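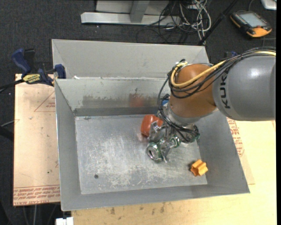 Shadi Sayegh reckons I should start with the money, as that's what everyone scrolls down for anyway, so fine: it's 662 a month before tax, for two evenings and one early morning a week, and you get your bus fare back on top. Shadi has run the bread side of things with me since the beginning and is usually right about adverts.

Right, hello! I'm looking for a part-time baker's assistant for the Proseck Street bakehouse in Pesturdale. You might know us from the hatch by the old post office, or from the stall outside Walach's hardware shop, where we sell whatever hasn't gone by lunch. We make sourdough, rye, a seeded tin loaf that I'm a bit too proud of, and a flat onion bread that started as a mistake and is now what half the town comes in for. In December we also do a spiced fruit loaf, and I warn you now that December is a lot.

The evening shifts are for mixing and shaping. You'd weigh out flour, feed the starters, fold the dough every half hour or so, and wash up in between (there's always washing up, I'm sorry, I've tried everything). I like the radio on. The early shift starts at 4 a.m., and I know how that sounds, but you're finished by 9 and you walk home with a warm loaf under your arm while everyone else is trudging in to work. I've done it for years and I still like that bit.

You don't need to have baked for a living. My last assistant came from a shoe shop and was shaping a better baton than me by spring. What I do need is someone who turns up when they say they will, who doesn't mind flour in their ears, and who'll tell me when they've forgotten the salt. I've forgotten the salt myself, more than once. We can rescue it if we know early!

You'll be lifting. The flour comes in from Afolabi Mill in 16 kilo sacks, and there's a step down into the store that catches everyone in their first week. If your back isn't up to sacks but you'd love the rest of it, write to me anyway and we'll talk – the evening shifts can be arranged so that I do the carrying. The room is warm in winter and very warm in summer, and if you have a wheat allergy or bad asthma then please have a think, as the dust does hang about.

A few other bits, in no order:

- You get a paid trial evening before either of us decides anything
- Shoes with a proper grip, please – I'll give you the apron
- Holiday is paid, but I can't spare you in the fortnight before Christmas
- Bread is free, within reason, and I'm generous about reason
- There's a food hygiene course to do in your first month, which I pay for, and the time counts as work

I'm often asked whether it could turn into full-time. Maybe. We sold 3472 loaves last quarter, which was more than I'd dared hope for, and if the café at the top of Proseck Street goes ahead with its order I'd need somebody for at least one more morning. I can't promise it though, so please only apply if the hours above suit you as they are.

To apply, send me a few lines at the bakehouse or drop a note through the hatch. No CV needed unless you've already got one. Tell me which mornings you could manage, whether you've ever worked early shifts (and survived), and what sort of bread you eat at home. Sliced white is a perfectly good answer, I grew up on it. Shadi and I read everything together over a pot of tea, and we'll reply to everyone, even if it takes us a week or so.

If you'd rather see the place first, knock on the side door after 11 in the morning. The ovens are off by then and I'm usually sweeping.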